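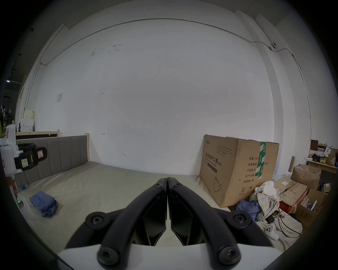 17 November 2021

I have had two sets of hand-held grippers on the bench since July, and most of the comparing so far has been on rigid parts: blocks, bottles, a drawer handle. Cloth is a different problem. This post covers the cloth tests with the Perno fingers and the notes I took while moving between finger view and head view.

## Why a T-shirt

A T-shirt has no fixed shape, it has two or more layers nearly everywhere, and it hides its own edges. A gripper that picks up a wood block every time can miss the hem of a shirt for a whole session. I also wanted a task where both hands have to hold tension at once, which excludes most of what I do at the bench.

The surface is a bed. I tried a table first and went back to the mattress. On a hard surface the fingertips stop dead when they touch down, and a small error in height turns into a jolt at the wrist. The mattress gives a little, so the tips can press in beside the fabric and close underneath it.

## Fingers

The Perno fingers are black, curved, and meet at the tips. The Skunard set I used before has flat parallel pads. My notes:

- **Single layer pickup.** Perno is better. The curved tips get under a hem with less sideways travel. The Skunard pads tend to push the fabric ahead of them.
- **Thick bunches.** Skunard is better. Flat pads spread the load, and a collar with a sleeve folded over it stays put. With curved tips the bunch can roll out when you pull.
- **Holding tension.** Close to even. Both slip before the shirt is fully flat if the grip is less than a finger-width deep.
- **Play in the linkage.** Perno needs its bolts checked. I retighten them every 10 runs. If I skip this, the tips stop meeting and thin fabric slides through the gap.

I do not have force numbers I trust yet. The cheap load cell I bought drifts by more than the difference between the two sets, so for now this is by feel and by counting drops.

## Folding with two hands

The sequence I settled on for the blue shirt:

1. Pinch the two near corners and pull outward until the middle goes taut. Creases that run diagonally mean the hands are at different heights or one has more cloth than the other. Fix that before folding. 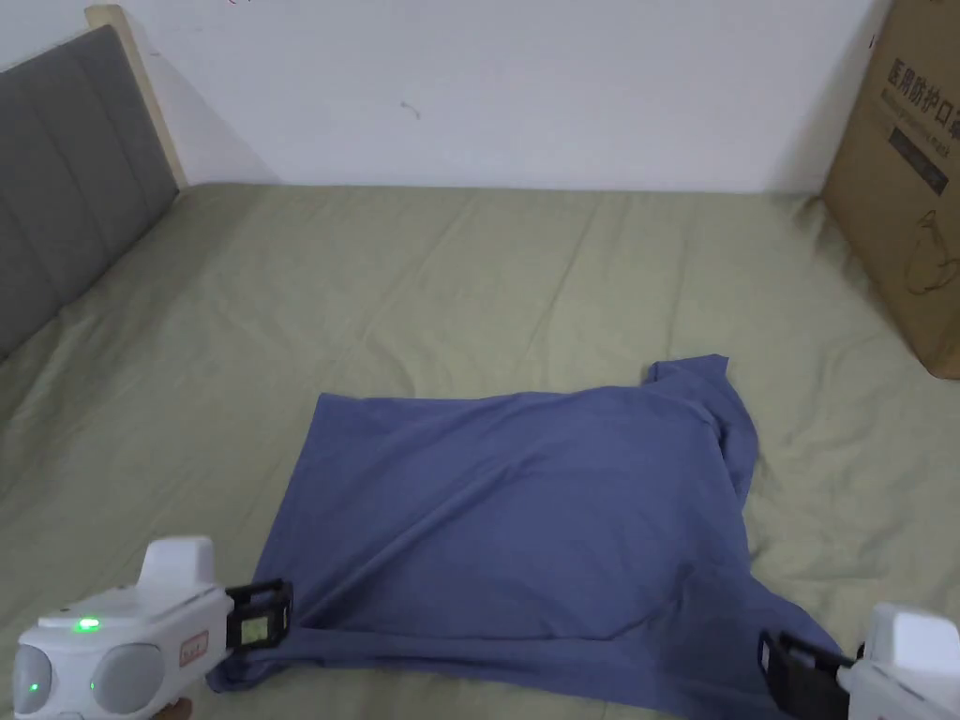

2. Lift both corners together, carry them over, and set them down. Keep the jaws closed until the cloth touches the sheet.

3. Open the left jaw first, then the right. Opening both at once lets the top layer spring back, at least with this cotton.

4. Back the tips out along the line of the fold. Lifting straight up drags the edge with them.

The step that fails most is number 3. I fixed part of it in the Hustau controller by slowing the opening ramp to 800 ms. The default is a snap, fine for blocks and bad for cloth. A slow opening costs time on every release, but I dropped it back to default for one session and the folds were visibly worse.

## Views

The finger view is wide, and the tips always meet in the same place near the middle. That makes it easy to judge whether the jaw is lined up with an edge. It is poor at showing what the rest of the shirt is doing, because the fingers cover the part you care about once they close.
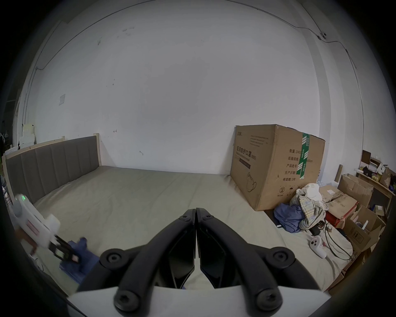

The other weakness is distance. With a lens this wide, an object an arm's length away looks far off, and I kept reaching short on the first few runs. It took about 4 runs to stop correcting for it. The head view has the opposite habit: good for layout and crease direction, weak on contact, and one hand tends to drift off the corner when you lean.

I looked at a Boiko mount that would put a second lens on the side of the finger housing. It would cover the contact point, but it adds weight out at the front, and my forearm is already the limit on session length. I have left it off.

## Settings I am keeping

- Perno fingers on both hands for shirts, Skunard for towels and anything with a thick seam
- Opening ramp 800 ms, closing ramp at default
- Grip depth at least a finger-width before pulling
- Bolts checked every 10 runs

Next is trousers, where the waistband is thick and the legs are not, so I may try 2 different finger types at once – flat on the left, curved on the right. The controller stores one ramp for both hands at the moment, and that has to change first.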